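Print this post | E-mail this to a friend

Notes from the second hundred

I wanted to write this on Wednesday, but in the evening my wrists were tired and I went to bed. So now it is the weekend and I try to remember the week in order.

Norkik, the small company where I work since March, is teaching a two-arm station to clear a desk. The project has the name Monti. My part is the demonstrations: I move the arms by hand through a pair of leader arms, the station records everything, and later the learning system gets it as one episode. The goal for the first stage was 100 good episodes, and we passed it earlier than I expected. At the end of this week I have 188 recorded, and 173 of them I kept.

The other 15 I threw away myself. I was quite strict. If I drop a pen and pick it up again in a clean way, I keep the episode, as my colleagues want the system to see a recovery. If I hesitate for a long time over the table with both arms in the air, I delete it. A hesitation is also a thing which can be learned, and I don't want to teach mine.

The task sounds easy. There are a few things on the white table and a clear tray at the back, and everything on the table must go into the tray. I place the things before each episode, and this is the part where I made my biggest mistake. During the first days I put them always almost the same way, pen on the left, scissors near the middle, everything nicely parallel. I am a tidy person at home too. Then a colleague played many first moments of my episodes one after another, and you could hardly see that something changed. We had a lot of episodes and very little variety.

Now I have a printed sheet with random positions and angles, and I follow it even when the layout looks silly to me.

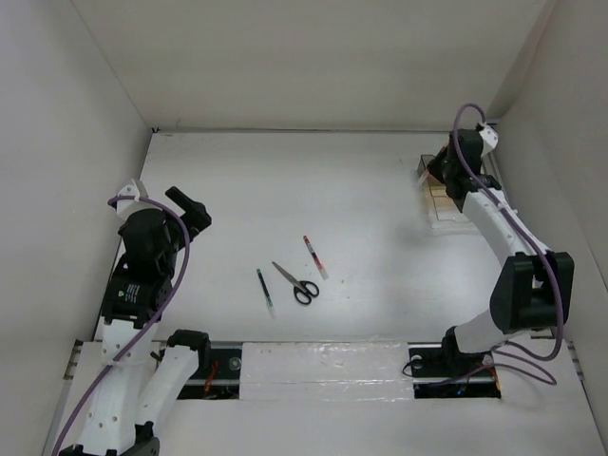
Pen, scissors and red-capped marker set out, with the right arm at the tray.

The scissors are the object I respect the most. With a pen you can close the fingers nearly anywhere on the body and it will come up. With scissors, if I take them by the loops, the blades swing, and if I take them by the blades, they slip. After many tries I found that close to the screw is the best place, from the side, and slowly. I wrote this down so the next person will do it the same way, but my colleague asked me to take the sentence out. She prefers that two people have two habits.

There is also the question of which arm does what. In the beginning I used the right one for nearly everything, simply because I am right-handed, and the left one was only waiting. The labels we make in Zevport (our program for sorting episodes) showed this very clearly, in one ugly long column. Since then I decide the arm before I start and say it aloud. It feels strange to talk to yourself in a quiet room, but it helps.

The colour of the light gave us some trouble as well. In the afternoon the white walls of the box become a little yellow, and at first I wanted to record only in the mornings. We discussed it and I record at both times now.

Next week we try the first training with all the kept episodes. I have also to prepare two new objects, an eraser and a short ruler. The ruler lies so flat on the table that I don't yet know how to get the fingers under it.

Comments

deskbound_prairie wrote:
For flat things we slide them to the table edge and pinch there. With your walls I suppose you have no free edge at the back. Could you push it against the wall until it tips up?

Author's reply:
Thank you, I did not think of the wall. I will try it on Monday, carefully for the fingers.

kettle_on wrote:
I liked the part about saying the arm aloud. I did the same when I learned to drive on the other side of the road.

mt_harbour wrote:
Do you keep the deleted 15 somewhere? We erased ours and later were sorry.

Author's reply:
Yes, they are in a separate folder. I only call it deleting.

Related posts
My first month at Norkik
Why my leader arms needed softer handles
A visit to the Deltance open day
Sorting episodes in Zevport without losing your mind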